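Can a machine tidy a shelf yet?

Every February my sister and I empty the kitchen cupboards, wipe them down and put everything back. It takes the two of us most of a morning. I have been promised a machine for this since I was at school, and I'd like to know how much longer I have to wait.

The short answer is a fair while, I think. Vacuuming was the easy chore. The floor is flat and the dirt doesn't mind which way up it goes. Putting a box of something into a basket is far harder. The box has to be held firmly enough that it stays put and gently enough that the card doesn't crush. Then it has to clear the rim, and a rim made of wire is a thin thing to judge from above. 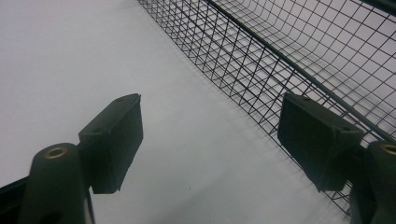
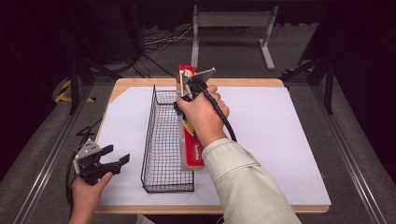 A wire mesh basket on a white surface, and hand-held grippers at work near it.

People are still doing the holding there, and I think that is the right way round. Somebody who has packed shopping for years knows a lot that they couldn't write down, and a machine has to get it from somewhere.

I don't accept the claims in the brochures, though. A shop I do the books for, Flomero, was offered a shelf-filling arm by a firm called Rezende. The demonstration used 197 identical cartons and went very well. Flomero's stockroom in Wetden has tins, bags of rice, bottles with awkward necks and some 15 kinds of biscuit. When we asked about the bags, the salesman said they were on the list for next year.

I would pay for a machine that did one dull job properly in a real stockroom – even slowly. Slow is fine at night. What I won't pay for is one that needs a person standing by to pick up what it drops. We already have a person, and she is quicker.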